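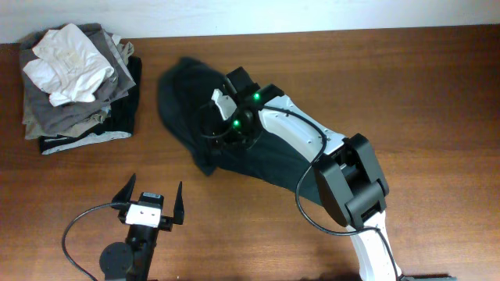

Home & Furniture / Reviews

Jotar table by Pelkonen, after one winter and one summer

I bought this table for eating, but in my home it became the table for laundry. Every Sunday evening the clothes are folded on it, and the finished ones go in a stack in the corner near the wall. So my review is mostly from this point of view.

The top is brown wood with fine dark lines in the grain. The color is not the same everywhere: in some places it is more reddish, in other places lighter. In the shop in Grendunberg I thought this was the lamp, but it is the wood. I like it now. Dark clothes and white clothes are both easy to see on it, and I do not lose a black sock so quickly as on my old black table.

The surface is smooth enough. A T-shirt slides when you turn it, and thin fabric did not catch on anything so far. The edge is a little sharp for my taste. My wrist notices it after a big load.

Assembly took me about 2 hours, alone. The instructions have 14 steps, and step 9 should come before step 8, in my opinion. One leg needed to be tightened again in September.

The price was 1,140. The bigger model Savura costs 2,474, and I could not find a reason to pay so much for more length. For jeans, towels and sweaters the small one is enough, but a double bed sheet I still fold standing in the hallway.

I give four stars. One star is missing for the edge and for the order of the steps.

Hertta Rantala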